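Shop notebook, natural dye bench
2022-11-13

Madder, second batch. Wool skeins + the cork test.

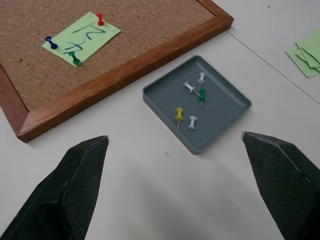 Madder first. Scoured all the skeins last night, left them in the sink under a plate, alum bath this morning. Used the Ikberg roots, not the powder, the powder got into everything last time and I was picking red specks out of the drain for a week. Soaked overnight, poured off the first water (brown, smells like wet hay), kept the second. The corkboard with the wood frame is where I want the swatch cards to go once they dry, right now it's only got the green sticky note on it, tilted, held by three pushpins. Plenty of cork left for cards. Need to sort out how to hang it so the sun doesn't hit the samples, the March ones went dull on the window side and I can't tell now what was dye and what was light.

Weights. Wool 260 g dry, madder 200 g. That is heavy on the root but Sandamali did hers at half and got salmon. Nice salmon, not what the order wants. Liseck want brick. They sent a scrap of upholstery as the target and it is definitly brick, with a bit of brown in it.

Bath log, such as it is
- in cold, skeins wetted out first
- slow up to warm, hand just can't stay in
- held there. Did NOT let it simmer. Last batch simmered while I was on the phone and went brown as a boot
- turned the skeins every few minutes at first, then got lazy
- heat off, left in the pot with the lid on

Color at first lift: orange. Second lift, more red. Wet wool always lies so not writing home about it. Snipped a bit off skein 7 and dried it on the radiator, comes out a warm brick with some orange still in it. Closer than I expected. Held it next to the Liseck scrap at the back door, it wants to go a touch darker and duller.

Options for pulling it down:
chalk in the bath (did this in March, shifted red, fine, but left grit in the wool)
tiny iron dip after. Tiny. Lilla swears by it but she has a lighter hand than me
overdye with walnut, we have half a jar left, smells terrible

Going iron. One skein only, not the lot. Separate pot, the dented one, marked IRON on the lid. Please please do not use the dented pot for anything else. I know it is the one that fits the small burner.

Later. Iron dip done. In and out, a couple of minutes, stirred the whole time. Went dull right away, you could see it drop. Rinsed twice. Dried snip is next to the scrap now and I think that's it?? Possibly a hair too brown. Sandamali looked, says it's fine and I should stop fiddling. Lilla wants to see it in daylight with no clouds, so that's Lilla not happy till spring.

Problem: skein 3 is streaky. Tie was too tight, pale band all the way round where the figure eight sat. Retied the others loose before they went in, must have missed that one. Not sending it. Can go to the class bag, or overdye with the walnut and call it a feature.

Water. Still think the tap is part of the differnce between our place and Sheikh's recipe. He writes for soft water, ours furs up a kettle in no time. If we've got hard water then we're half way to the chalk anyway and that would explain why March went so red. Should do one small bath with rainwater from the barrel and compare. Same roots, same wool, same everything. Have been saying that since summer.

Stock
Alum: fine
Madder root: nearly out, one more bath at most. Clistar had it cheaper but theirs was mostly bark and dust
Iron: loads, will outlive us all
pH strips: out. Used the last on the rinse water, neutral enough
Cotton ties: plenty, tie them LOOSE

Invoice from Ikberg is no. 1058, in the drawer, not paid yet. Sandamali has the card.

Exhaust bath: still good color in it. Put the leftover mini skeins in to sit overnight, no heat, see what comes. Should be a peach or coral. If it's pretty Lilla can have them for the scarf people.

To do
- rinse the main lot tomorrow, cool water, no wringing
- swatch cards: bath 1, bath 2, iron dip, exhaust. Write the weights ON the card this time, pencil, marker bleeds when the card's damp
- pin up a spare strip of each with foil over half, check in a month for fading
- mail Liseck two snips, the plain and the iron one, let them choose
- empty the root bag onto the compost before it stinks
- new gloves, left one leaks, my thumb is orange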